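Two New Arms Join the Fuse Bench at Vurnolness

FUTLEY, October — I'm Encarnación Garrido, I run the small parts bench at Vurnolness, and they've let me write this one myself, so bear with me! We've been putting fuses into fuse blocks in Futley since 1921 (well, the firm has been fixing up vehicles that long, the fuses came later), and this month a two-armed robot started sharing the fiddly end of the job with us. We call the setup Nurkar.
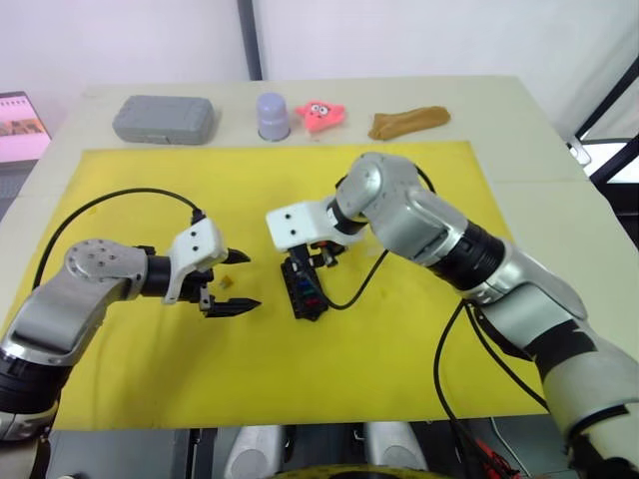 Nurkar at the bench in Futley, with a fuse block in the right gripper.

If you've never done it, reworking fuse blocks is tiny, pinchy work. You pull a blade fuse, you seat another, you check the color against the sheet, and you do it again until your thumbs complain. There are 11 of us on the bench and we handle up to 121 blocks on a busy shift. I love my crew, but I don't know one person who'd say the pulling is their favorite part.

So Nurkar is learning the pulling and the seating, and we're keeping the rest — reading the work order, sorting out the odd ones, signing off every single block before it goes in a box. 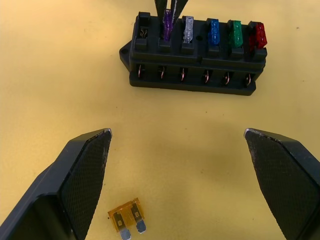
Rodrigo Rivas has moved over from assembly to look after the robot full time, and he got four weeks of paid training with our partners at Marín before he touched a thing. "I used to go home with sore hands," he told me. "Now I go home thinking about gripper pads."

I'll be straight with you, folks were nervous when the crates came in. I was too! We sat down with management early and got it in writing that all 11 bench jobs stay, same pay, same hours.

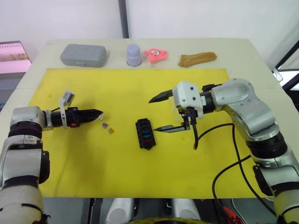

What changes is how the day is split up. Everyone now rotates off hand pulling at 2 p.m. and spends the rest of the shift on inspection or on training with Rodrigo. The robot is still slower than we are, and we stop it whenever something looks off. We've set aside 79 practice blocks to get it through the winter.

Visits to the bench can be booked through the Vurnolness front office in Futley. Ask for me and I'll walk you over.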